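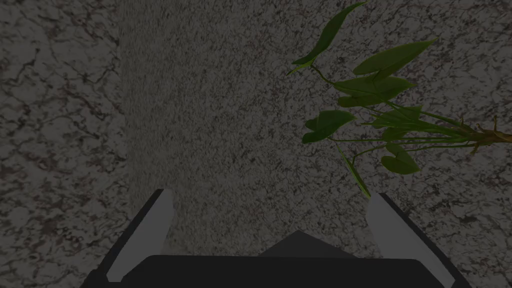 Age bands on children's books are a shelving device that has come to be treated as a measure of the reader. The Worville list uses four of them, and its selectors reject any title that falls between two. A picture book with a difficult vocabulary is one such case. So is a long novel with a simple plot. A leafy plant lying on its side has the same foliage as an upright one, and a story moved from one shelf to another has the same sentences. The band records a guess about the buyer - usually an adult - and should be printed as such.

I compared 49 titles from the Laleck and Amurside catalogues last October. The two houses disagreed on the band for 18 of them. In 6 cases the gap was two full bands. No reading test explains a gap of that size.

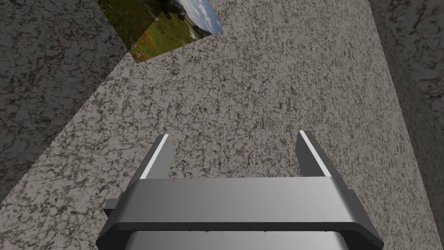 Tsegereda Belay objects that parents ask for the bands, and that a shop without them sells fewer books to grandparents. I accept the point about sales. It does not follow that a prize list should use the same categories, and the Workneh list has managed without them for 20 years.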